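Brilton Handling Cell, Fault Review
Minutes, June, 2:00 p.m.
Chair: Humaira Satti
Previous minutes accepted with no changes.
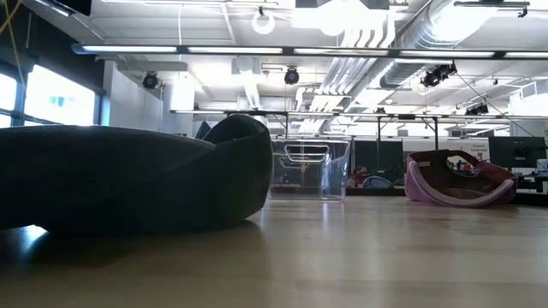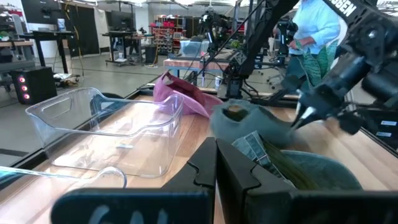
Item 1. Unplanned stops, fabric sorting task. The cell tripped on wrist force limit 3 times in 100 cycles. Logs show the left arm closing on a fold and pulling against the grip of the right. Satti noted that soft goods lie bunched together beside the clear bin in the second picture, with the fingers of one gripper almost touching, and asked that pick spacing be checked first. Tulell controller did not release the brake for 10 seconds after each trip. Garg to confirm whether that delay is a setting or a fault.

Item 2. Restart. No reset from outside the cell until the Zinstead interlock is retested. Speed stays reduced.

Item 3. Cable wear check at 2,000 cycles. Carried over.

Closed 2:40 p.m.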